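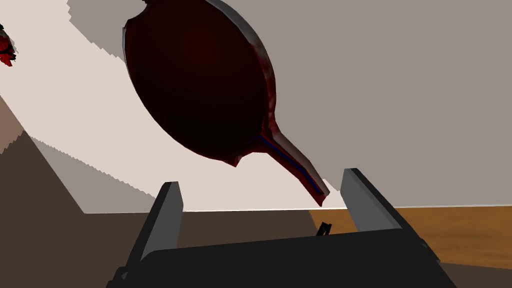

## Pan cell, sim side: wrist view and finger opening

October, 9:40 am

Good morning on the Vunda cell! The handle finally comes down between the fingers where I want it, and the wrist view renders it big enough to work with. Notes while it's all fresh, mostly for me and for Muthu Chettiar, who gets the cell next.

Setup as of now:

- scene file: `skimeo_pan_07`, loaded clean, no leftovers from the Haslam kitchen
- finger opening at reset: 74 mm (was 62, too tight once the handle comes in at an angle)
- approach speed scaled to 43 percent
- wrist camera tilt put back to the Rosmont value after I fiddled with it last week

The wide opening is the big win. With the fingers spread like this the tip of the handle points right into the gap, and it's still clear of the right finger, so there's room to fix the alignment before anything touches. At 62 I kept clipping the inside of a finger on the way in and then the solver would fling the pan across the room (fun to watch, useless for data).

Things I still want to sort out:

1. Shadow edges. Big stair steps on the pale surface to the left, all the way down to where it meets the brown. I bumped the shadow map up one notch in the config and I'm not sure the cell picked it up. Check the log for which config got loaded before touching anything else.
2. Pan material. The underside goes nearly black in the middle and only the rim catches light. The blue stripe down the handle reads really well though, so I'm going to try using it for the handle angle. Love that stripe.
3. Collision mesh on the handle. Ours is still the old box, and the handle tapers, so contact will come early near the tip. Swap in the convex pieces and rerun the squeeze check.
4. Framing. The top of the pan runs out of view at this pose. Fine for grasping, bad for the pose estimator. Try backing off 7 mm along the approach axis and compare.

11:15 am

Convex pieces are in. Loads without warnings, which I did not expect on the first go! Had to reset the finger friction by hand because the reload puts the defaults back. Muthu, if the grip suddenly feels like soap, that's the first place to look. It's in the gripper block, under the pads, and it needs a full restart of the cell to take.

Haven't run the squeeze check yet. Doing that after lunch, slow closing first, then normal speed. Saved the current state as `pan_wide_74` so please start from that one and leave the old reset pose alone.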